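Re: [grasp-methods] wrist cam only vs wrist + overhead, the numbers

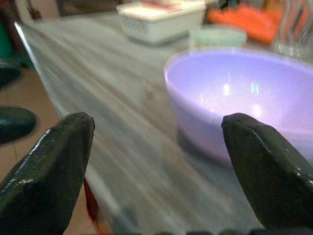
Ekow, sorry for the slow answer, was rerunning the eval for the writeup and only got the last batch through this morning. Replies inline.

> On the February 2023 call you said the wrist-only policy was
> "basically as good" as the two-camera one. Our people at Undport
> tried to repeat that on shallow dishes and got nowhere near. Was
> that on all objects or just the easy ones? Also what did you do
> about motion blur, did you throw those frames out?
>
> Ekow Quartey

All objects, but I should have been more careful on the call. Wrist-only is close on average. Split by object type it's a different story.

Training set is 3778 episodes, same for both policies. Eval is 263 trials on the cluttered table, neither policy saw the layouts before. Boxes and baskets, no difference I'd defend. Wide shallow bowls are where it falls apart - wrist-only gets 58 percent, two-camera is well above that. So your people are probaly right and I averaged it away.

What I think happens. On approach the rim goes behind one of the fingers and stays there. Near wall is hidden, far wall is out of focus, and glossy plastic gives you reflections that move when the arm moves. Policy then closes on where it thinks the rim is. Usually too far in, so one finger lands inside the bowl and the other lands inside too. Haven't proved this, it's from going through failures by hand.

Blur: no, we did NOT throw blurred frames out. Tried it. Dropping them made things worse, and my guess is that the fast part of the approach is exactly where they come from, so you end up training with a hole in the middle of the reach. What did help was feeding a short history, four frames instead of one. Costs you a bit of latency. Ebenezer Sowah has a version that skips every second frame and he says it's the same result, I haven't checked.

> Did you mask the gripper?

Tried masking the fingers, no gain. Left them in. If anything the policy seems to use them as a ruler. Don't mask unless you swap finger types between collection and eval, then maybe.

One thing to check on your side - table color. Our Grergate runs were all on a plain dark top and moving to the gray marble pattern cost us a few points until we mixed both in. If Undport collected on one surface and tested on another thats your gap right there, or a part of it.

Will put the per-object table in the shared folder, about 100 rows, not pretty. Column names are a mess, "occ" is occlusion and "occ2" is also occlusion, ignore the second one.

Next round in March, bowls only, wrist tilted more on approach. If you have failure logs send them before then and I'll run them through the same sorting script.

Can't make the next call, deadline.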